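Threads » Heiðrún Briem » Hodmont hand-held gripper kit

Print this thread | E-mail this thread

Heiðrún Briem
Notes on the Hodmont kit, since several of you asked. I paid for it myself. It comes as a pair of hand-held grippers, a charger, spare pads and a license for Tellik, the software that sorts the recordings.

You hold the grippers, do the job with your own arms, and the kit records it. Setup took me 50 minutes the first time. Most of that was Tellik asking for firmware updates one after the other.

The shape is good. The jaw takes a spray bottle upright and there's enough pad on both sides to keep it that way.
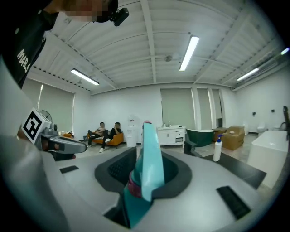
Weight is my main complaint. It's fine for the first hour. After 90 minutes I feel it in the wrist, and the left one is worse for me because I'm right-handed. Hodmont sells a forearm strap separately. It should be in the box.

Pads: soft, grippy, easy to swap. One screw each. They pick up dust from a showroom floor very fast, so keep a damp cloth nearby.

The markers are on square blocks by the fingers. Tellik loses them if you turn your hand too far, and it won't say so until you upload. A beep would fix this. I wrote to support in July and got a polite answer with no date in it.

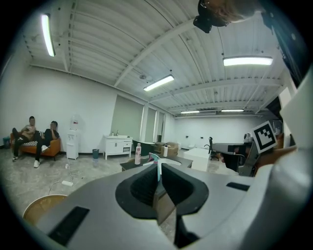
PRICE AND PLANS

The kit alone is fair for what it is. Tellik is the part to watch. The basic plan stops at 400 clips a month. A busy crew gets there early and then you pay for the next tier whether you need all of it or not.

I also tried the Holst set last winter. Lighter, cheaper, worse jaw. Tall bottles tipped forward in it. If you only handle boxes, the Holst is enough.
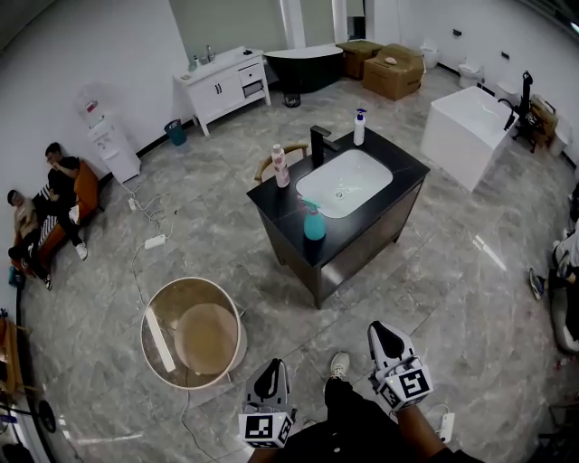 Choosing what to practice on matters more than the manual admits. Cavton, the rental outfit I used before, sent a list of 3 objects and told us to stick to it. I prefer a mix of shapes on one surface. A vanity top with a pump bottle, a lotion bottle and a trigger sprayer, plus a tall faucet to reach past, covers a lot of grips without moving any furniture.

Would I buy it again? Yes, with the strap, on the basic plan. I'd skip the extended warranty.

Related threads
Holst set: first week
Tellik export settings I use
Returning a rental to Cavton
Replacing gripper pads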